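Dull patches on a pale wooden meeting table: is re-oiling permitted under the hall's hire agreement?

Posted by Lamisi Bawa
Category: Community buildings, furniture and fittings

I write on behalf of the Tirley Reading Society, which holds the keys to the upper meeting room at Belen Hall from March. Under our agreement we are responsible for the day-to-day care of the furniture. The main table has a pale wooden top and two areas have become dull where hot drinks are usually served. The inventory gives the finish only as "clear". I should be grateful for advice on the following: whether the top may be treated with oil, whether wax is preferable, and whether written consent is required before any work is carried out. The hall office has not yet replied to my letter.

2 replies

Ebenezer Atinga
Member, Furniture and Fittings section

Consent should be obtained first. Under most hire agreements, cleaning falls to the hirer and any change to a surface falls to the owner. Oiling would normally be treated as a change. Please check the clause headed "Alterations" or "Making good", and keep a copy of your letter to the office.

As to the treatment itself, the finish must be identified before anything is applied. Oil will not soak into a lacquered or varnished top and will remain on the surface as a sticky film.

Place a few drops of water on the underside or another hidden part and leave them for ten minutes. Water that stays in beads points to a sealed surface. Water that darkens the wood points to oil or to bare timber.

A smooth top with a slight gloss and a clearly visible grain may have been finished in several different ways, and appearance alone should not be relied upon. 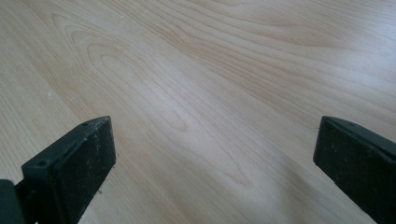
If the surface is sealed

Clean with a soft cloth, warm water and a very small amount of washing-up liquid, working along the grain. Dry at once. Do not use wire wool or any cream cleaner. Dullness that remains after cleaning is probably in the finish, and should be reported to the owner.

If the surface is oiled

Once consent has been given, apply a thin coat of clear hard wax oil to the whole top. Treating only the dull areas will leave visible edges. Allow 26 hours before the room is used again, or longer if the tin says so.

Asante
Guest

We used ordinary furniture polish on ours and had no complaints. Mats would help with the cups.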